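# The Tile Kitchen at Troltard

Updated 09/03/2025

I have been wanting to put this page up since November, when Nuala Carroll first let me into the kitchen at Troltard and I fell for her tile on the spot! It is salmon pink with little dark red squares for trim, and people either love it or go very quiet. I love it. She has lived with it for 15 years and cooks in it every day, so what you get here is a working kitchen with dishes out and things by the sink.

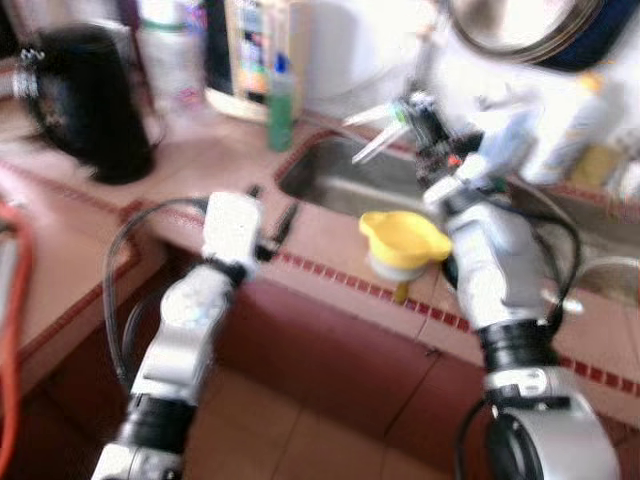 Yellow funnel-shaped cup at the front of the sink, with the red trim running right along the counter edge.

The cabinet front below is tiled too, in a deeper reddish brown, and then the floor goes to big tan tiles with dark grout. Four shades in one small room – and it works! Nuala says the grout is the only part that asks anything of her, and she goes over it with an old brush when the mood takes her.
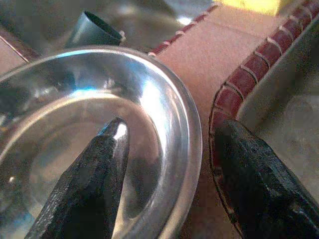 Glass bowls are my weakness, and I will happily browse a whole shelf of them at any yard sale. Tadhg Ó Flaithearta prefers the thin modern ones, which he says stack better (he has 9 of them, so he should know). I'm on the side of a good thick rounded rim like the one on this bowl, all bright highlights and pale blue along the top. The maroon edging behind it, with those short white marks almost like stitching, is a lovely bit of detail as well.

Back to the sink, which is where everybody ends up when they visit. Two basins is the way to go if you have the width, and Nuala swears she would give up her oven first. She rinses on one side and 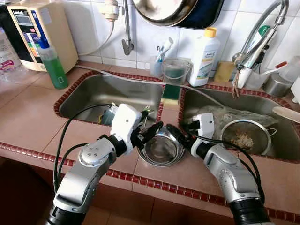 drains on the other, and whoever is standing closest gets handed a towel. I got handed one within five minutes and had a wonderful time.

More kitchens to come – Meirion Pritchard has promised me his pantry next.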